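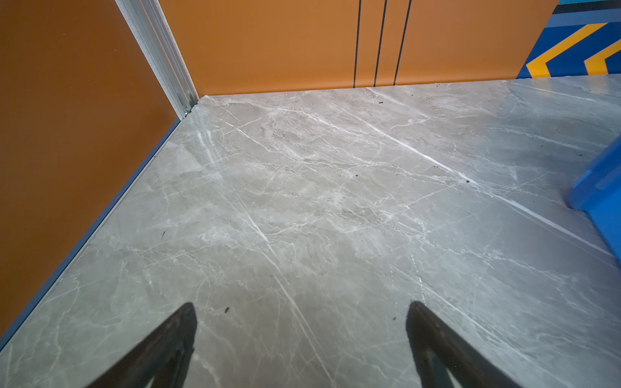 Azucena Valdovinos mixes at low volume. The monitors in her Korkska studio sit at a level where conversation is possible over them, and she leaves them there for most of the working day, which starts at 6 a.m. and finishes before the neighbouring workshop shuts its doors. Her second record, Hitumwood, was assembled this way over one winter from 257 field recordings and a single analogue synthesizer.

The source recordings are mostly percussive: gate latches, rail couplings, a chest freezer lid. Each was trimmed to its transient, tuned by ear and loaded into a sampler with the filter bypassed. Engineer Leopoldo Rosales, who handled the final mixdown, asked for the kick and the bass on separate stems and left everything else grouped. "There was very little to correct," he says. "The low end was already mono under the crossover."

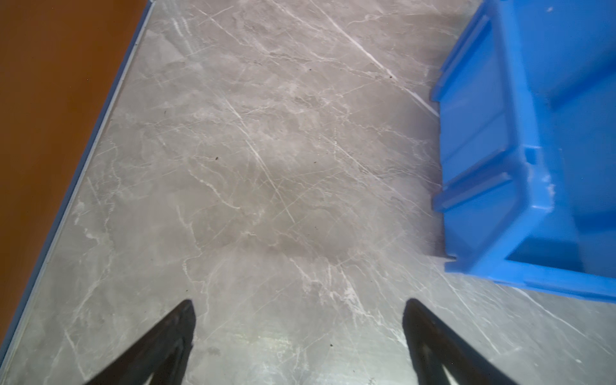 Reverb was the main technical problem. Valdovinos dislikes algorithmic plates on drums and wanted short, real reflections, so she and Bartosz Jakubowski tested a series of small rooms with a starter pistol and a pair of omni microphones. Carpet and curtain gave them nothing usable above the midrange. A glossy floor like the grey marble-patterned one shown, with its white veins, is the kind of surface she now looks for first, provided the walls aren't parallel. The impulse responses were cut to length and applied to the snare group only – the vocals stayed dry.

Live, the material is reduced to 15 patterns on one hardware sequencer. Adelmo Piras joins on modular for the second half of the set, clocked from the same unit. The tour opens at Cisneros on a Thursday in June, and the Stovoser label will press the live recording later.

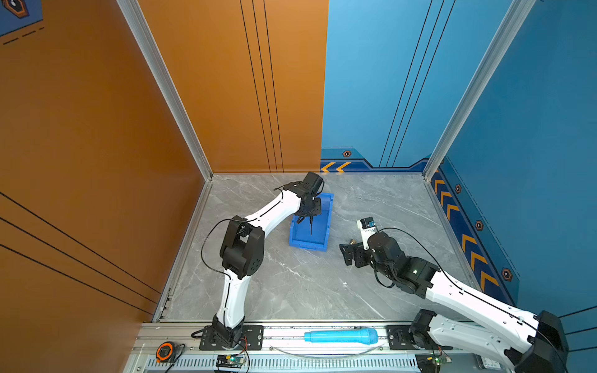
Will the live set follow the album's running order?

The first two tracks will. After that the patterns are chosen on the night, and the set runs 41 minutes with no encore.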